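Ticket: cubby shelf rocks and one board sits proud
Product: Pravura open cube unit, white
Status: waiting on parts
Opened by: customer

Hi again Skornov support! Sorry for the long message, but your form said to put everything in one place, so you're getting everything. I put the Pravura unit up in the small bedroom on Sunday and it looked great for one evening. Then I leaned on it and the whole thing rocked toward me. Not a lot, but enough that I don't want to put anything heavy in it.

It's standing on wood parquet, up against the wall, next to the bed. I haven't used the wall strap yet (I know, I know - it's still in the little bag). 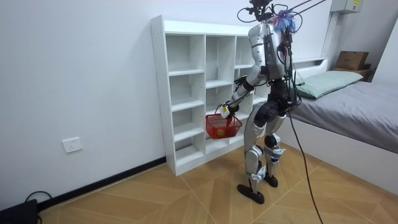 First thing I tried was your article on uneven floors. I slid the thin felt pads under the front corners and the rocking got better but didn't go away. Then I swapped the pads to the back and it got worse, so I put them up front again. My level says the floor drops 3 mm toward the window, and your article says the pads should cover that easily.

Second thing was the bolts. I went around all of them with the hex key, top row first and then down, like page 20 of the booklet says. Most were snug already. There were 2 in the middle column that just kept turning and never bit. I backed them out and the threads look fine to me, so I'm guessing it's the insert inside the board. 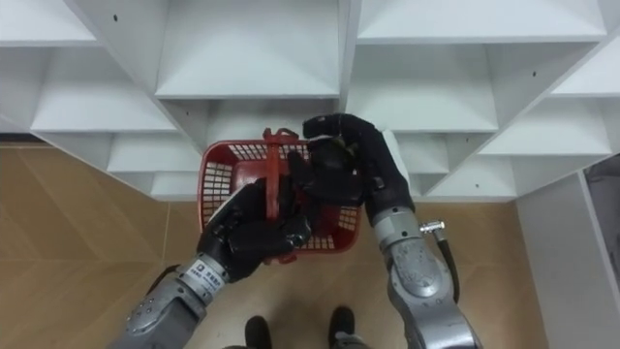
I should mention the holes too. Some of the boards still have small dark holes showing and I can't tell if they're meant to be open or if I've got a panel flipped. The booklet drawing is tiny. If there are cover caps that were supposed to come in the box, I didn't get any, so please add those to whatever you send me.

For now I'm keeping it to light stuff only. The red basket with the handle is fine to move around, and a piece of fruit isn't going to hurt anything, but my cookbooks are staying in their boxes until this is sorted out.
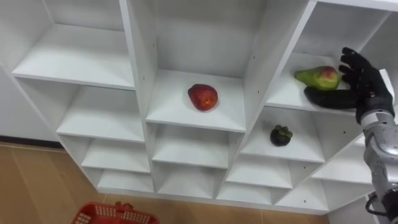 One more question about the weight limit. The Stastico listing where I ordered it says 400 pounds for the whole unit, and the booklet doesn't give a total at all. Which one do I go by, and what's the limit for a single cubby?

Update, same evening: took out the two bad bolts, swapped them with two from the bottom row, and they spin in the middle too. So it's the board for sure. The bottom row took the old bolts with no trouble.

Could you send a replacement middle divider and a few spare inserts? I'm home most days after 3 if it needs a signature.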